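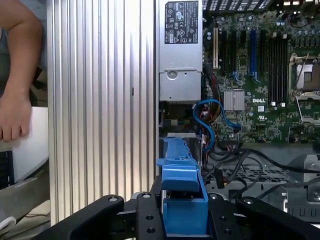

Cleaning and looking after a desktop computer at home

Last updated 23 April 2020

A desktop computer that sits under a desk or on a bedroom floor collects dust all year round. The fans draw air in at the front and push it out at the back, and whatever is floating in the room goes in with the air: carpet fluff, pet hair, skin, crumbs of plaster if you have had work done. Most machines will put up with this for a long time. They get noisier, then warmer, and after that they begin to slow down or switch themselves off.

Cleaning one out takes an evening the first time and half an hour after that. No special skill is needed, only patience with small screws.

When to do it

Twice a year is enough for most homes. If you have a dog or cat that moults, or a smoker in the house, every three months is better. We do ours in May, when the windows can be opened and the heating has gone off, and again before winter.

Signs that it needs doing sooner:

The fan gets louder when you are only reading or typing.
The air from the back of the case feels weak.
There is a grey fringe around any of the vents.
The machine shuts down in the middle of a game or a long video and will not start again for a few minutes.

A machine that stands on carpet will need twice the attention of one on a shelf. Raising it even a few inches helps. An offcut of kitchen worktop on four rubber feet makes a good stand, and so does a low plant trolley with locking castors.

What you will need

A medium crosshead screwdriver, preferably not magnetised too strongly
A soft paintbrush, one inch wide, kept only for this job
A can of compressed air, or a hand-operated rubber blower
Cotton buds
Isopropyl alcohol, 90 per cent or stronger
A microfibre cloth
A shallow dish or an egg box for the screws
A torch

The paintbrush matters more than the air. Cheap brushes shed bristles, and a bristle stuck in a fan makes a ticking noise that can take a whole afternoon to trace. Ours is a Wotlow decorating brush with natural hair, and it has not lost any yet. Give a new brush a good tug between finger and thumb before its first use, and bin it if more than one or two hairs come away.

Do not use a household vacuum cleaner inside the case. The plastic nozzle builds up static as the dust rushes through it, and it is easy to knock something. A vacuum is fine for the outside and for the floor afterwards.

Before you open it

Save your work and shut the machine down properly. Switch off at the wall, pull the mains lead out of the back, then hold the power button in for ten seconds to drain what is left. Unplug everything else. If you are not sure where the leads go, put a scrap of masking tape on each one and write on it.

Carry the computer to a table with good light. Outdoors is best on a dry, still day, and a garage with the door up will do. Dust from two or three years of use makes a mess, and it will find its way on to clean washing if there is any in the room. Put down newspaper or an old sheet.

Touch a bare radiator or a cold tap before reaching inside, and again whenever you have walked about. Take off rings and bracelets and roll up loose sleeves. Wool jumpers are the worst thing to wear.

Taking off the side panel

On most cases the panel you want is the left one as you look at the front. It is held by two or three screws at the back edge. Some have large knurled heads that turn by hand, others need the screwdriver. Slide the panel towards the rear by an inch or so and lift it away. If it will not move, check for another screw low down before you pull harder. Older office machines often have a catch on the top or side.

Put the screws in the dish. Case screws are usually coarser than the ones that hold disc drives and they should not be mixed up, so an egg box with a hollow for each sort is better than one heap.

Brushing and blowing

Lay the case on its side and look round with the torch. Loose clumps can be lifted out with your fingers. After that, work from the top down so that the dust falls on to parts you have not cleaned yet.

Case fans: hold the blades still with a finger or a cotton bud and brush each one, front and back. Never let compressed air spin a fan. It can run far faster than it was made to, which wears the bearing.

Processor cooler: this is the block of metal fins with a fan on it. Fluff packs down between the fan and the fins and forms a felt that no air can pass through. Blow from the side opposite the fan in short bursts, then draw the brush along the fins, never across them. Thin fins bend easily. If one has been pushed over, straighten it with an old plastic bank card.

Graphics card, if there is one: support it from underneath with one hand while brushing with the other.

Memory and circuit boards: light strokes only. There is no need to take anything out.

Power supply: leave it closed. It can hold a dangerous charge long after it has been unplugged. Brush the grille from the outside and give it a few short puffs of air, and go no further than that. If it rattles or smells of burning, it should be replaced whole.

Keep the can upright. Tipped over, it spits out freezing liquid that leaves marks and can crack plastic. If the can gets too cold to hold, put it down for five minutes.

Filters

Many cases have a filter at the front or underneath, and many owners have never seen theirs. Run a finger along the bottom edge of the front panel to find the slot. Foam and nylon mesh filters can be washed in lukewarm water with a drop of washing-up liquid, rinsed, shaken and left on a towel overnight. They must be completely dry before they go back.

If your case has no filter, one can be made from a pair of fine tights stretched over the intake and held with magnetic strip. It will need rinsing every month, as a clogged one is worse than none at all.

Sticky dirt

Kitchen computers and those in smoking households get a brown film that brushing will not shift. Dampen a cotton bud with isopropyl alcohol and work along the fan blades one at a time. Change the bud often. Alcohol is flammable, so keep it away from flames and hot surfaces and leave a window open. Let everything dry for at least half an hour with the panel off.

Do not use window cleaner, white spirit or vinegar on any of the inside parts.

Outside the case

Wipe painted metal with a barely damp cloth and one drop of washing-up liquid. Clear plastic side panels scratch very easily, so use a clean microfibre cloth and do not rub in circles. Sticker residue comes off with a little cooking oil left on for ten minutes, then soapy water. Leave any warning or serial number labels where they are, as you may want them for a repair or a claim.

Tidying the cables

While the leads are out, wipe them down and throw away any with cracked or flattened insulation. Reusable hook-and-loop ties are better than plastic ones, which have to be cut every time something changes. Hema sells a pack in mixed colours, and garden centres sell much the same thing on a roll for tying plants.

Inside the case, check that no wire can touch a fan. Push stray ones behind the drive cage or tie them to a fixed part of the frame. Do not pull them tight.

Putting it back together

Check that you have not left a cotton bud or a screw inside. Tilt the case gently one way and the other and listen. Slide the panel on, but leave the screws out for now. Plug in the mains lead, screen and keyboard only, and start it up. All the fans should turn within a few seconds. If one does not, switch off at the wall and look for a cable caught in the blades or a plug nudged loose.

When all is well, fit the screws finger tight and then a quarter turn more. Leave a hand's width of clear space behind the case and do not push it up against a curtain.

A word on noise

If the computer is clean and still noisy, find out where the sound comes from before buying anything. A cardboard tube held to the ear works well. A steady hum is often the case passing its vibration to a hollow desk, and a folded tea towel underneath it will tell you straight away. A rattle is usually a loose panel. Grinding means a worn fan. Fans are sold by diameter, so measure across the frame before ordering, and note whether the plug has three or four holes.

Fan speed is given in turns per minute on the packet. The replacement we fitted at the back of ours is a Xaba, marked 1,000, and it cannot be heard from the bed. The old one was marked 1,835 and could be heard from the landing.

Old machines

If you are passing a computer on or scrapping it, clean it first all the same. Remove the hard disc or have it wiped. Household recycling centres take computers without charge in most areas, in the small electricals bay. Do not put one in the wheelie bin, and take out the small round battery on the main board if you can do so easily. It goes in the battery box at the supermarket.

Related pages

Descaling a kettle
Getting candle wax out of carpet
Sharpening secateurs
The Nolthorpe method for drying wet books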